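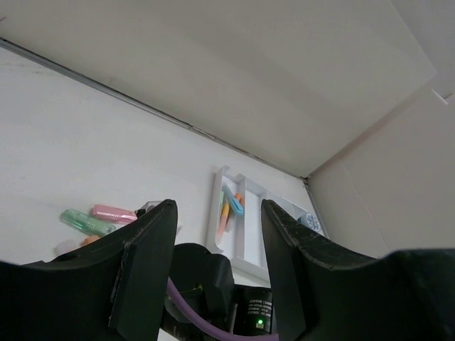 # Keeping highlighters and markers in order on a small desk

I wrote the first version of this page for the study room in Koskela, where we share one table and one big collection of pens. Later people asked for it at home also, so I have made it longer. The tips are for highlighters, but most of them work for felt pens and whiteboard markers too.

## Choose a tray with low walls

A deep cup looks nice on a desk, but short pens go to the bottom and stay there for years. A tray with walls between the compartments is better for daily use. You see the colors from above and you can take one pen without lifting the others.

Before you buy, measure your longest pen with the cap on. Then measure the inside of the compartment, not the outside of the tray. I once bought a beautiful tray from Didwood and every pen was standing half out of it, like bread sticks in a glass. It holds paper clips now.

White plastic shows ink marks quickly. I like this. When I see a pink line on the bottom, I know that some cap is not closed properly.

## Empty everything first

Sorting inside the tray does not work well. Take all the pens out and put them on a clean, light table. A white table is the best, and if yours is dark or has a strong pattern, put a big sheet of paper under. Do it in daylight if you can. Yellow and pale peach look almost the same under our kitchen lamp.

Make the groups in this order:

1. Pens you used this month.
2. Pens you don't remember buying.
3. Loose caps, and anything else that is not a pen.

Start the testing with the second group. Draw one slow line with each, as long as your hand. If the line breaks two times, the pen goes away. If it is only pale in the beginning and then gets stronger, close it and let it rest tip down until the next day. Esko Honkanen uses warm water on the tips of his water-based markers and is very happy with it. I have tried with three pens and saved one.

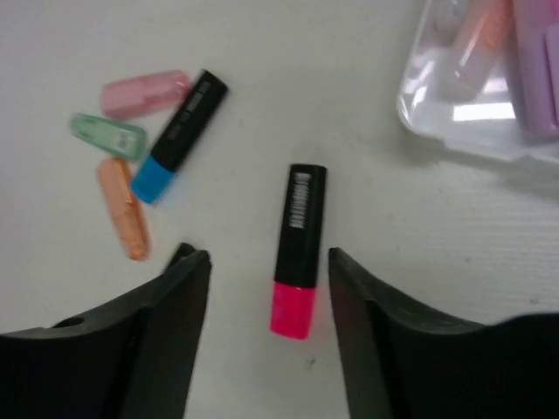
*Highlighters and pastel caps on the table. The clear tray at the upper right has two pale ones in it.*

## Which end has the color?

Many highlighters have a dark barrel, and the color is only at one end. In a full tray this is a small problem every day. You see a row of black sticks and you pull up the wrong one.

The solution is simple: put all the colored ends to the same side. We keep them to the left. Left-handed people in the family may like the other way, so ask before you decide -- Elsa Turunen and I had a long discussion about this, and finally she got her own tray.

Price stickers and barcode labels come off more easily with a little cooking oil on a cloth. Leave it for the time of a cup of coffee and rub gently. Wash the oil off with dish soap, or the pen will be slippery and the new label will not stay. If the label says the color name, I leave it on.

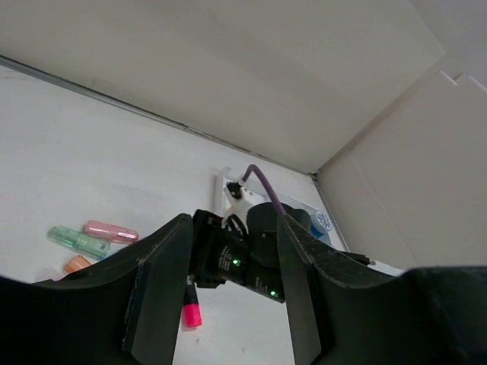
Storing direction is the thing people ask me most. For highlighters with one tip I recommend flat, and this is also why I prefer a tray to a cup. Whiteboard markers I keep flat too. If a pen has become weak, hold it or stand it for a while with the cap down, the way the pink end points toward the table here, so that the ink can move to the tip. A short glass is good for this. Don't forget it there for weeks, and don't do it with paint markers, which can fill the cap and make a terrible mess when you open it. Pens with two tips should always lie flat, otherwise one end gets all the ink.

## Loose caps

Keep a few loose caps, but only if they fit something. Try every cap on every open pen before you throw away anything. Different makers use almost the same size, and "almost" is the problem: the cap stays on, but air goes in. You should hear or feel a small click. With ridged caps it is easier to feel it if you turn a little while you press.

Translucent caps are pretty, and you can see if ink has collected inside. Clean them with a cotton stick and let them dry fully before you put them back.

Kaisu Saarela puts the cap color and the pen color together even when another cap fits better. I understand her, it looks nicer. But a blue pen with a tight orange cap lives longer than a blue pen with a loose blue one, and in Koskela we have several such couples.

## Putting them back

Give the biggest compartment to the pens you use most, and put this compartment nearest your hand. Turn the tray so that the long side goes from left to right -- then you don't need to reach over the first pens for getting the last ones.

Leave some space. If a compartment is so full that you must push, move a few pens to the reserve box in the drawer. My reserve is a flat biscuit box with a rubber band. 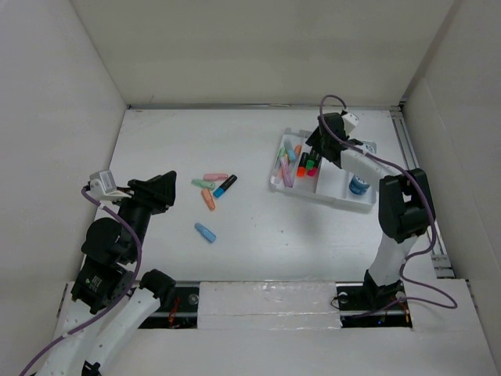

*White compartment tray on the upper right part of the tabletop, turned a little.*

## Washing the tray

Lukewarm water, dish soap and an old toothbrush for the corners. Highlighter ink comes away easily. For permanent marker I use a drop of rubbing alcohol on kitchen paper, and I try it first on the underside of the tray, as some plastics become cloudy. Dry it well, also the corners.

We wash ours every 19 weeks, which is a strange number. It comes from the old cleaning calendar of Reijo Tuominen and we have never changed it. Next time is on a Tuesday in June.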